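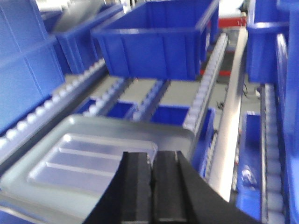
Gravity flow racking is usually sold on density, and density is the least interesting thing about it. The case for it rests on sequence. A bin loaded at the back of an inclined lane reaches the front in the order it went in, and the person picking from the front has no say in the matter. Blue bins on gray roller track, with a frosted plastic tray set in among them, make up a very ordinary rack, and most small-parts stores own something close to it. My argument is that most of those stores run it badly, and that the fault lies in three decisions made before the first bin is loaded: the slope, the container, and what is allowed to sit inside the container.

Slope first. The usual practice is to set every lane in a bay to the same angle, because the brackets go in faster that way and the bay looks right from the aisle. A bin of machine screws and a bin of foam gaskets do not behave alike on the same track. The heavy one arrives at the stop with enough force to shift its contents forward. The light one stalls halfway and has to be hooked out by hand. At Pengate, where I spent four years on the stores side, we had a bay of 45 lanes at a single pitch, and every picker kept a length of dowel nearby for the light bins. The dowels were treated as equipment. They should have been treated as a defect report.

The correction is dull. Weigh the bin at full load and at its reorder level, set the lane for the lighter figure, and add a brake roller if the full bin then runs too fast. Marlina Rondonuwu, who took over the Pengate stores after me, did this one bay at a time and kept the settings on a card at the end of each bay. The dowels went. Pick times barely moved, and she was criticized for that. I think the criticism was misplaced. What changed was that stock in the light lanes began to rotate, and gaskets with a shelf life stopped being found at the back of the lane two years after receipt.

Container second. A ribbed wall and a rolled rim are there for stiffness, and stiffness matters more on rollers than on a flat shelf. A flat shelf supports the whole base. A roller track supports it along a few lines, and a base that bows between those lines will drag. Cheap bins bow. They also bow more with age and load, so a lane that ran well in the first month sticks in the second year, and the track gets blamed. I have seen track replaced, at real expense, under bins that should have been thrown out.

Mixed containers are a harder question. Purists want one bin footprint per bay and nothing else. Tuulikki Lahtinen, who planned the parts store at Nieminen, held to this strictly and rejected anything that did not match the standard footprint, including suppliers' own trays. I understand the position and I do not share it. A tray with molded ridges does a job that an open bin can't. It separates long parts, keeps them parallel, and lets a short row be seen at a glance. Tip the same parts into an open bin and they cross, tangle, and scratch each other. If the part needs the tray, the rack should accommodate the tray.

What the rack should not do is accommodate it casually. A shallow tray has a different rim height, a different weight, and often a different base from the bins on either side. It needs its own lane width or its own fixed shelf position. My preference is the fixed position. Trays of long parts do not benefit much from flow, and a tray that slides to a stop will throw its contents to the front end of the channels. Rotation can be handled by exchanging the whole tray, old for new, which takes a few seconds and does not depend on a slope.

Third, the contents. The standard failure is overfilling. A bin rated for 200 pieces gets 250 because the carton held 250 and the remaining 50 had nowhere to go. The level is now above the rim, the bin above it in the rack no longer clears, and parts are scraped off onto the track. One washer between two rollers will stop a lane. The remedy is to match the fill quantity to the purchase quantity, or to a whole fraction of it, and that means the person who buys and the person who racks have to agree on a number. In my experience they have usually never spoken about it. At Drutadmont the fasteners came in cartons of 1,000 and the bins were set for quarter cartons. It was the only store I have worked in where there was no overflow shelf.

Overflow shelves deserve a word of their own. They defeat the sequence. Once there is a second location for the same part, the newest stock goes wherever there is room and the oldest stays wherever it was left. I would remove them even at the cost of a larger bin or a second lane. A second lane has an order to it. An overflow shelf has none.

The objection I hear most is that all this is too much attention for cheap parts. For a store with very few lines it may be. A plain shelf with the bins facing forward is adequate there, and I would not recommend buying track. The calculation shifts once several people pick from the same rack and somebody else refills it. From then on the rack is the only thing they all use in common, and its habits become theirs.

There is also the matter of sight lines. Upper bins are commonly hung level, which leaves a shorter picker feeling for parts over the rim. A tilted front presentation on the upper rows fixes most of this and costs one bracket change. The Fosov layout, which I otherwise dislike for its narrow aisles, got this right: the top row was tilted forward and kept for light, bulky items, and the heavy bins sat between knee and elbow. I would copy that row into any bay I was asked to set up, and leave the rest of the layout where it is.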